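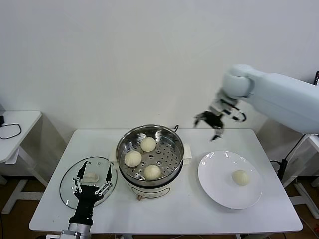 December, bench 2, started 7:40

Steamer cell again. Left gripper was closing late on the lid knob all yesterday afternoon, so today is linkage day before any more bun runs.

Left hand first. Power off at the strip, wait for the drives to drop, then fingers open by hand. Screws on the linkage plates - two had backed off on the outer finger, you could feel the plate rock. Cleaned the threads, drop of the blue stuff, back in snug. Don't lean on them, the heads are soft and Stoyanova takes forever to ship new ones. Play at the tip is gone now as far as I can feel. Wiped down the knuckles too, there was starch in there like glue.

Re-zeroed after. Full open, full close, full open, 11 times, watching the count. Came back to the same value every time exept the first, and the first never counts on this one.

Lid position: knob is a narrow little rectangle on top of the glass, so the fingers have to come down one each side of it and stay wide until they are low enough. Old approach height was set for the previous lid (the Niris one with the round knob) and nobody had changed it in the config. My fault as much as anyone's. New height saved as lid_b. Close force down to 145 from whatever silly number was in there. Glass lid, go easy.

Right arm. Did not touch the hand itself. Cable loop at the wrist needs watching - it wants to hook on things when the forearm turns inward. Shifted the clip up a bit and ran the pot-to-plate move at slow speed, clear both ways. If it snags again stop and move the clip, don't tape it. Costel taped it last time and I spent an hour picking tape off.

Also keep the pot handles out of the right arm's path. One points at the plate, one at the lid, leave it like that, the taught points assume it.

Cycle counter on the left gripper was past 2000 so it was due anyhow. Reset to zero, wrote it on the Nercombe sheet.

To do
- order finger screws, spare set this time
- check right hand finger joints for the same play
- coiled cable on the side table, find out if its the spare for the wrist or junk
- send lid_b to Stuststead so their cell matches
- Costel to run the afternoon batch at half speed and note any late closes

9:15 drives back on, no faults.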